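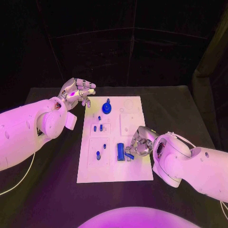
Two robot arms over an assembly board, under pink light

Contracts, Unit 7: Liquidated Damages

Okay, last time we ran out of clock halfway through foreseeability, so if your notes stop in the middle of a sentence, mine do too. We'll pick up the leftover bit on Thursday. For now I want you to read these notes before you touch the casebook, since the casebook throws the old English decisions at you first and everyone comes to class thinking the whole subject is about tire dealers.

The basic question is easy to say. Two parties sign a deal, and somewhere near the back they write down what a breach is going to cost. Will a court hold them to that number? Sometimes yes! And when it does, the non-breaching party gets to skip the miserable business of proving actual losses dollar by dollar. That's a liquidated damages clause. When the court says no, it calls the thing a penalty and throws it out, and then you're back to proving your losses the ordinary way. (The rest of the contract normally survives. People forget this on the exam every single year.)

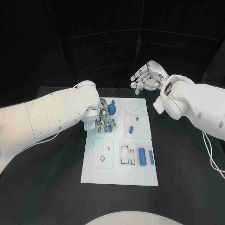
Nadine Oszlak
Adjunct Instructor, Contracts and Remedies

Let's use a running problem. Foltik is a general contractor building a cold-storage warehouse for Putovex, a food distributor. The contract has a completion date and says Foltik will pay $5,000 for each day it finishes late. Foltik finishes 18 days late. Putovex wants its $90,000. Foltik says that's a penalty and points out that Putovex had spare room in its old building the whole time.

Start with the test. Under the Restatement (Second), section 356, the amount has to be reasonable in light of the anticipated or actual loss caused by the breach and the difficulty of proving that loss. Plenty of courts break it into pieces and ask whether damages were hard to estimate at signing, whether the number was a sensible forecast, and (in some states) whether it still looks okay next to what really happened. I don't care which version you memorize as long as you tell me which one you're using. For sales of goods you go to UCC 2-718 and the wording is a little different, so please check what kind of contract you've got before you start writing.

Now, "actual or anticipated" is where the fun is. Read it as an either/or and Putovex is in decent shape, so long as $5,000 a day was a fair guess when the contract was signed. The spare room only shows that the actual loss came in low. But some courts do take a second look after the breach, and if the real loss turns out to be nothing at all, they may refuse to enforce. So Foltik's argument isn't silly. You need to know your jurisdiction, or argue it both ways if I don't give you one.

What I'd want to see from Putovex is some evidence of how the parties got to $5,000. Emails, a spreadsheet, a draft with a different number crossed out, anything. A clause that just announces "the parties agree this is not a penalty" helps a bit and settles nothing. Courts look at what the clause does, whatever label it's wearing.

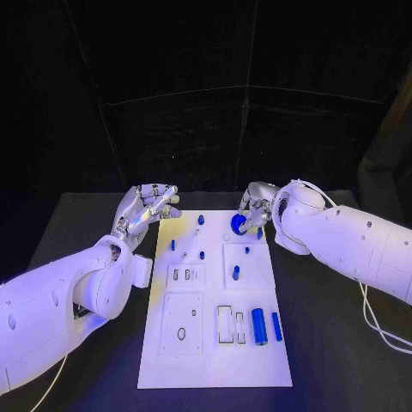 And watch for the one-size clause, my favorite issue spotter. Say Begum leases office equipment to Urelbridge, and the lease says any breach at all, big or small, costs Urelbridge a flat $40,000. Late with one payment? $40,000. Wreck every machine in the place? Same $40,000. It's really hard to call that a forecast of anything, and courts get suspicious fast. Compare it with the per-day rate in our warehouse problem, where the total at least goes up as the harm goes up.

A few loose ends:

Who has the burden? In most states it's the party attacking the clause. Check your own.

Can you have the clause and actual damages too? Generally not for the same loss. A clause that lets the injured party pick whichever is bigger gets mixed treatment, and we'll do 3 short cases on it.

What about early payment bonuses? Different animal, though I've seen drafters dress up a penalty as a "discount" for performing on time. Look at the economics.

For next class, write a one-page answer for Foltik, then flip it and write one for Putovex. Bring both on paper, please. My office hour is right after class, same room as before.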